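Winel White Table Top

A plain white rectangular top for workrooms, studios and kitchens, sold by Grullano. It is supplied without legs and can be laid on an existing table or fixed to a Winel base.

Length: 1,000 mm
Depth: 600 mm
Thickness: 20 mm

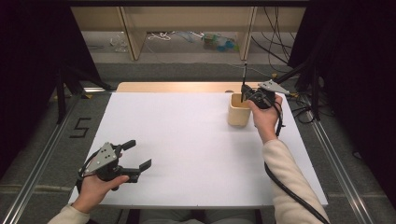
Wipe the surface with a damp cloth and mild washing-up liquid. Do not use scouring pads or bleach. Put a mat under hot pans.

Felt pads are included for the underside. Screws for the Winel base are sold separately. Tops ordered in June go out with the July deliveries.

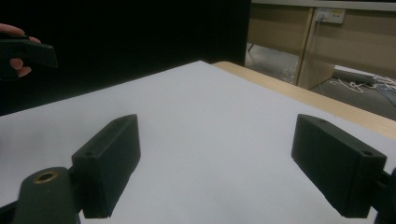 Can I cut the top to a shorter length?
You can, with a fine-toothed saw, but the cut edge must be sealed before use and a cut top cannot be returned.

For trade orders and spare pads, ask for Shayne Whitelaw at the Grullano counter before 4 pm.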